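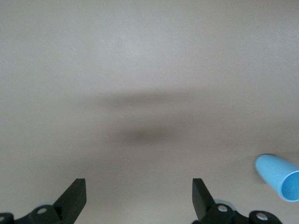
Märta Tangen held that a work surface should be judged before anything is set on it, and that most people judge it far too late, when the dishes are already stacked or the fabric is already spread. Her students were made to stand at a table and look across it for a full minute. Many of them found this tedious. By October most were doing it on their own.

Chapter 4
Tabletops and Work Surfaces

This chapter deals with the tops of tables, benches and counters. Chapter 3 covered legs, rails and frames, and the terms used there are not defined again. The shop exercises at the end of the chapter need a table that can be moved to a window, a straightedge 36 inches long, and a soft cloth.

4.1 Color and Finish

A plain top in a pale gray or beige is common in classrooms, sewing rooms and packing rooms. It does not compete with the work. Small parts, pencil lines and loose threads are easy to find on it, provided they are darker than the top. White thread and clear plastic are harder to find, and for these a dark mat may be laid down.

Finish is described by how it returns light. A gloss top gives back a sharp reflection of a lamp. A matte top spreads the light, so that a lamp overhead makes a broad bright patch with no clear border. The color of the top seems to change across this patch. A warm gray may look cooler where the light is strong and more like beige toward the corners. When matching a repair to an old top, compare the two under the same light and at the same place on the table.

4.2 Shadows on a Plain Top

Shadows on a matte top may be sharp or soft. A small lamp and an object close to the surface give a sharp edge. A wide light, or an object held well above the surface, gives a soft one. Soft shadows are sometimes taken for stains. To tell them apart, move the lamp or move yourself. A stain stays where it is.

Amr Ezzat, in his notes for the Sandness course, adds that a shadow across the middle of the table is a fault in the room and should be corrected there. The usual correction is a second lamp on the opposite side. Raising the first lamp also helps, but in rooms with low ceilings this is seldom possible.

4.3 Flecks and Scratches

Tiny pale marks on a top may be dust, dried glue, or damage to the finish. Wipe the spot once with the cloth, using no water. Dust will come away. If the mark remains, draw a fingernail lightly across it. Glue stands above the surface and a scratch lies below it. Fine scratches can often be seen only from one side of the table, so look from at least two.

In the Sandness workrooms, 183 tops were inspected over one school year. Of these, 40 had scratches near the center and more than 80 had them along the front edge, where tools and boxes are dragged on and off. Some tops were counted in both groups.

4.4 Terms Used in This Chapter

Field: the open part of the top, away from the edges.
Front edge: the edge nearest the worker.
Matte: having a dull finish that spreads light.
Seam: a line where two pieces of the top meet.

4.5 Choosing a Size

The size of a top is set by the largest piece of work and by the reach of the person using it.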